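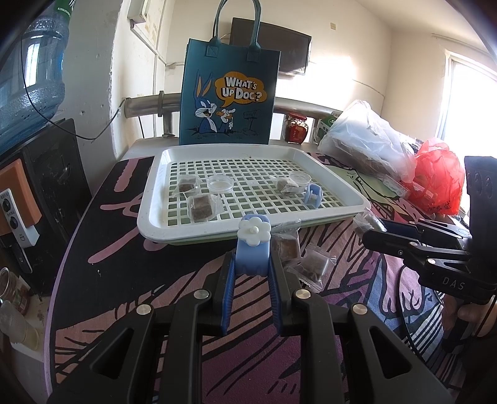
Submitted by: Group C, Materials and Environment module, Lauritsen College
Date of submission: 2024-12-03
Project title: Float and sink sorting of small plastic household items

1. Background

Small plastic items make up a part of household waste that is difficult to recycle. Bottles and tubs are large, are usually made of one known plastic and often carry a resin code. Clips, trays, caps, toys, pegs and sweet wrappers are small, come in many colours and in most cases carry no code at all. At many sorting plants anything below a certain size falls through the first screen and leaves with the residue.

The Bremlow district scheme accepts bottles, tubs and pots from the kerb. Its leaflet asks residents to place small loose plastics in general waste. Our project asked how well a simple water bath could divide such items into groups of similar plastic, using equipment that a school or a small collection point could afford.

Float and sink sorting depends on density. Polyethylene and polypropylene are less dense than water and float. Polystyrene, ABS, PET and PVC are denser and sink. Adding salt to the water raises its density, so that an item which sinks in tap water may float in the salted bath. The method is well known in industry, where it is applied to washed flakes. Less has been written about whole items, which have hollows, joints and sometimes metal parts.

2. Aims

The first aim was to find what share of a mixed sample would float in plain tap water. The second was to see whether a weak salt bath would divide the sinking group any further. The third was to record which kinds of item gave a wrong or unstable result, and why.

3. Collection of the sample

Items were collected from student housing at Grondden Court over the two weeks after the start of term. A box was left in each shared kitchen with a printed notice. Residents were asked to put in any plastic item that would fit in a closed hand, with no food on it. Batteries, electrical parts and medical items were excluded.

The boxes yielded 205 items with a combined dry mass of 980 g. Each item was given a number on a paper tag, which was removed before testing, and was entered in a table under one of six headings: caps and closures, clips and fasteners, small trays and inserts, toys and ornaments, cutlery, and wrappers and film. Items that belonged under two headings were placed under the one that matched the greater part of their mass.

4. Equipment

Two clear storage boxes were used as baths. The first held tap water. The second held tap water with 50 g of table salt added to each litre, stirred until no grains could be seen and left to stand overnight. Water temperature was read before each session with a kitchen thermometer. A long-handled sieve was used for removal. Masses were read from a bench scale made by Jitdale and on loan from the chemistry store. Its drift was checked against a brass weight at the start and end of each session, and no correction was needed.

5. Method

5.1 Each item was washed in warm water with a drop of washing-up liquid, rinsed twice and left to dry.

5.2 The item was placed in the tap water bath, pushed fully under and turned over slowly to release trapped air.

5.3 It was then let go at mid-depth. Its position was noted when it had stopped moving.

5.4 Steps 5.2 and 5.3 were repeated twice. If the three results did not agree, the item was entered as unstable.

5.5 Items that sank were dried and put through the same steps in the salt bath.

5.6 Where an item carried a resin code, the code was compared with the result. Items without a code were compared with published densities only, and no plastic was assigned to them with certainty.

Items made of more than one material were tested whole. We considered taking them apart, but a collection point would be unlikely to have the time, and the results would then have described a different process.

6. Results

6.1 Tap water

In tap water 123 items floated in all three trials. This group included nearly all of the caps and closures and the larger part of the small trays and inserts. Every coded item in the group was marked as polyethylene or polypropylene, which agrees with the expected behaviour. The remainder either sank or were entered as unstable.

6.2 Salt bath

The salt bath changed the result for very few items. Most of the sinking group sank again, including all coded polystyrene cutlery. The density of the solution, worked out from tables, was still slightly lower than that of solid polystyrene, and a stronger bath would have been needed to lift it. This was an error in our planning. We had chosen the amount of salt from a handout on egg flotation and had not checked it against the plastics of interest.

6.3 Unstable items

Three causes were identified. Hollow items held air that could not be removed by turning. Clips with a metal spring sank even where the body was probably polypropylene. Thin wrappers stayed at the surface whatever they were made of, being held there by surface tension or by small bubbles, and rose again after being pushed under if any fold remained closed.

7. Discussion

The tap water bath gave a clean floating group for solid items made of one plastic. For a collection point this may be enough, as a mixture of polyethylene and polypropylene has some uses without further sorting. The sinking group was of less value. It held several plastics that do not melt together well, and it also held the spring clips.

Film should be removed by hand before the bath. It slowed the work more than any other category and its results could not be relied on. Spring clips could be drawn off with a magnet where the spring is steel, though we did not test this.

The sample came from one building with residents of similar age. A sample from family homes would probably contain more toys and fewer disposable forks. Results were also affected by detergent left on items from step 5.1. In early sessions a single rinse had been used, and those items were tested again after the second rinse was added.

8. Further work

The salt bath should be repeated at a higher strength, with the density measured by hydrometer. A second collection is planned for April, when the boxes will be placed in a different building. We would also like to cut a subset of items into flakes and compare the result with that for the same items tested whole.

9. Disposal

Floating items were rinsed and passed to the college workshop for a moulding trial. Sinking and unstable items went to general waste. The salt solution was diluted and poured away in the laboratory sink with the agreement of the technician on duty.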